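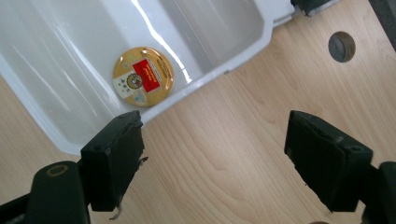
Hand-held gripper at the tray, tin lid task.

Demonstration operators – Pakton site, part time

Rurkside is recruiting operators to record manipulation examples for a learned grasping policy. Each operator completes 200 demonstrations per shift with a hand-held gripper, working from a written task list. Failed attempts are kept and labeled. Steady hands and normal or corrected vision required – no programming. Training is paid. Shifts start at 8 a.m. Apply by the end of April, quoting reference 529.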